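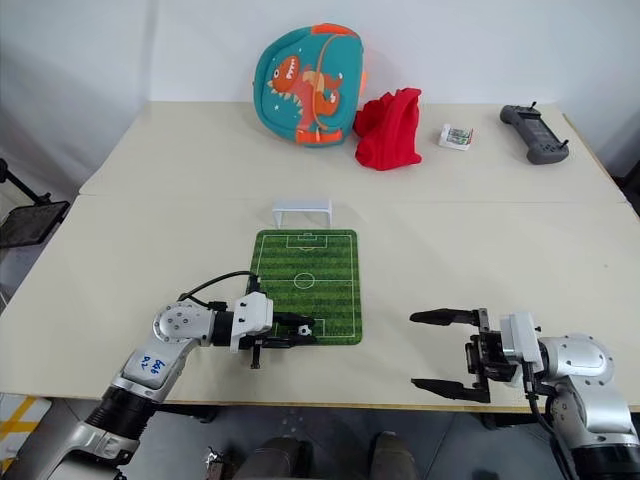
Soccer ball by the green field mouse pad

Worm gear or bevel for a slow turntable?

torquebunny
May 3, 2020
So excited, my Cakano worm box came today! Rated for 2000 hours and it runs so smooth – I can barely hear it. Anyone else using one?

Ernia_fan
Nice! I'd still go bevel though. Worms waste too much power as heat.

torquebunny
At 9 rpm? I don't think I'd ever notice, and I love that it holds position with the motor off!

slowgrind
Careful, not all of them self-lock. My Zorkarell crept under load after about 600 hours. Great box otherwise!

Ernia_fan
Same with mine, so I added a brake. What oil are you running?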